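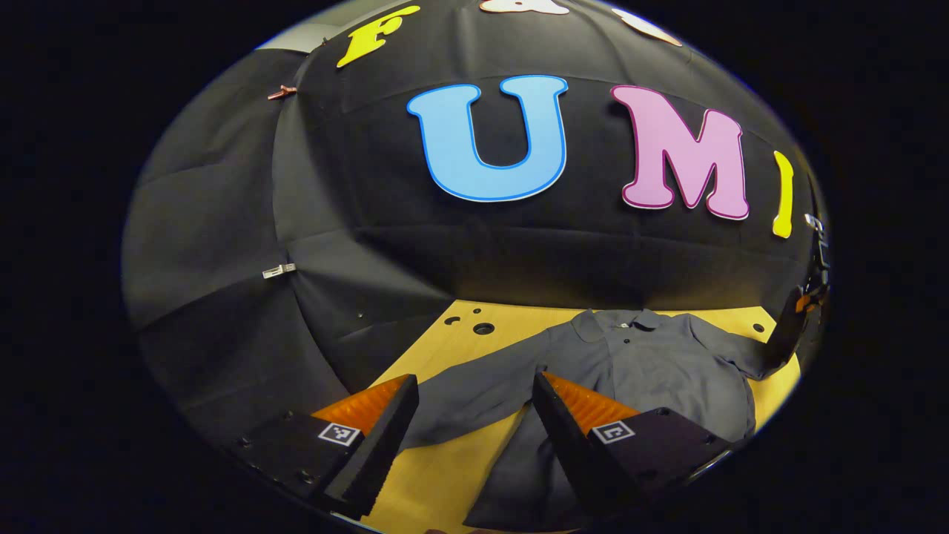 January 20, 2021
Leonie Harawira

Garment folding, hand-held collection. Continuing from the last entry, same pair of grippers, same table. Working name for the set is still Lurkesness until somebody objects.

Target for this block is 2,000 usable episodes across shirts, tea towels and trousers. Shirts first as they are the slowest and the ones most likely to show up faults in the procedure. An episode is one garment, from flat to folded, one operator, no pauses longer than a breath. If you stop to scratch your nose, bin it and start again.

Procedure as of this morning

Lay the garment flat, collar away from the operator, sleeves out. Do not smooth it to perfection. The first batch was ironed and squared to the table edge every time, and the policy trained on it would not touch a shirt that lay a few degrees off. Drop it, pull the collar roughly into place, leave whatever creases are left.

Start each recording with the fingers open and above the lower half of the shirt, both finger tags in view. Hold still until the tracker reports a fix. Then one full close and one full open, in the air, before touching cloth. The full close and open gives us the width calibration for that episode and saves relying on the one taken at the start of the session. Renaud wanted it dropped to save time. I have kept it. The finger mounts creep when the screws warm up or when someone knocks the tool on the table, and I would sooner lose the seconds than a day's widths.

Fold order for the button-up: near sleeve in, far sleeve in, hem to collar. Same order every time for this block. Alternate orders go in a separate block with their own label, otherwise we average two sensible strategies into one stupid one.

Finish with the fingers open and lifted clear of the cloth. Several of last week's episodes stop with the pads still touching, and the segmenter has no way of knowing that the fold is done.

Backdrop

Black cloth behind the table stays up. Cut-out letters on it stay too, and they are doing more work than I expected. With plain black behind the table the tracker had very little to hold on to whenever the operator leaned in and the shirt filled the lower part of the view. A dark shirt under a dark backdrop was the worst combination of the lot. The letters have hard edges and strong colours and they sit high in the view, where the hands seldom cover them. Drift on the return-to-start check is down to a level I can live with. Numbers are on the shared sheet, tab 7.

Two cautions. First, the cloth must not move during a session. The folds in it are tracked as features just as the letters are, and if the cloth swings the map goes soft. Check the clips before starting. If a letter comes loose, stop, refix, remap. Do not carry on with the old map and hope.

Second, the letters must not become a cue for the policy. If every shirt episode has the same pink M in the same spot, the network may well learn where to fold from the M and ignore the shirt. For training we will crop or mask the upper part of the view in a share of the episodes, chosen at random, and we will rearrange the letters between blocks. They need to be rearranged properly, too, and a small shuffle along the same row does not count. Jotevar to write the masking step. The mask value should be 0 and not 255; the white fill gave odd results at the lens border, where the picture is black already and the network saw a bright edge that exists nowhere in the real world.

Exposure

Dark grey shirt on the pale table is easy. The trouble is inside the shirt: button placket, the underside of the collar, the sleeve where it overlaps the body. With automatic exposure the camera meters on the backdrop and the tabletop goes close to clipping, 255 across a fair patch of the wood in the worst files. Then the operator lowers the tool, the shirt fills more of the view and everything shifts. That shift is itself a signal of height, which sounds handy until the lights change.

Fixed the exposure by hand. Set so that the wood sits below clipping with the ceiling lights on and the blind down. Shirt is darker than I would like but the collar edge and the button under it can both be found by eye in the recorded files. If I can find them the network at least has a chance. Blind stays down for all sessions in this block. Please do not raise it at lunch and forget.

Table

The holes in the tabletop are a nuisance for the same reason as the letters. They are fixed landmarks, dark, round, and near the work. When the shirt covers one and then uncovers it, a lazy network can read fold progress from the hole. I considered filling them. Decision for now is to leave them open and shift the shirt's start position instead, so that the relation between holes and cloth varies from episode to episode. A few episodes with a plain sheet over the whole table would also be worth having as a test set. Not this week.

A finger went into the larger hole during a hem grasp in the practice run. No damage that I could find, but the pad edge was nipped. Check pads at each break.

Gripper

Orange pads are the softer of the two grades from Zurketti. Grip on cotton is good. They pick up a single layer from the edge if the operator comes in low and slides, which the harder grade would not do without pinching the table. Cost is wear. I expect to change them more often than the data sheet suggests, and the change must be logged, as a fresh pad is slightly thicker and that shows in the closed width. Log line: date, operator initials, left or right, reason.

Left and right finger tags must be clean. Lint is the usual culprit with garments. One strand across the border of a tag is enough to drop detection in a run of frames, and the width is then interpolated across the gap. A short gap is harmless. A gap that falls across a grasp is fatal, as the closing event vanishes and the hand appears to lift the cloth by goodwill alone. Wipe tags every time the garment is changed.

Rejection rules, written down at last

Reject if the tracker loses its fix at any point after the calibration close. Reject if either tag is missing during a grasp or release. Reject if the operator's free hand touches the cloth. Reject if the garment leaves the table.

Do not reject a fold for being ugly. Do not reject a missed first grasp if the operator recovers and carries on. Those are worth more to us than the clean ones. The September model could fold a shirt it had grasped properly and had no idea what to do when it came up with nothing; it went through the rest of the motion with empty fingers and placed thin air on the collar with great care. There was not a single recovery in its training data because we had thrown every one of them out. So keep them and tag them "recover" in the notes column.

Open question on whether to stage some failures on purpose. Renaud in favour. I am doubtful – staged misses look staged, the hand slows down before it happens. Compromise: hand the tool to newer operators for the sleeve folds and let the misses arrive in their own time.

Operator pace

Experienced hands fold too fast. Past a certain speed the picture smears on the sleeve fold and the tracker works from the gyro more than from the image. The robot cannot match the speed in any case, so the fast episodes have to be stretched on replay, and stretched cloth dynamics are wrong: a sleeve thrown quickly does not land like a sleeve placed slowly. Ask for placing and no throwing. A metronome was tried and everyone hated it, me included. Dropped.

Wrist angle also matters. The comfortable human wrist goes places that the arm will not reach. Jotevar has a check which runs each recorded path against the joint limits and marks the ones which cannot be replayed. Most failures so far are on the far sleeve, where people roll the tool over at the end. Told operators to step to the side and keep the tool level.

To do

Remap after any change to cloth or clips, and write the map name on the session line.
Masking step (Jotevar).
Second and third shirt, lighter colour, one with short sleeves. All shirts so far are dark and I do not want a network that thinks shirts are dark.
Spare pads from Zurketti, both sides.
Clock offset between the 2 tools drifted again after the long session. Sync at each battery change until the cause is found. Suspect the left one.
Disk: move raw files off the laptop at the end of each session, check the sums, then delete. In that order, please.

Next entry when the first shirt block is through the filter. Will put the rejection counts by cause in it, split by operator initials, so that we can see whether the rules or the people need adjusting.

L.H.

Lurkesness notebook – corrections to Leonie Harawira – Back to top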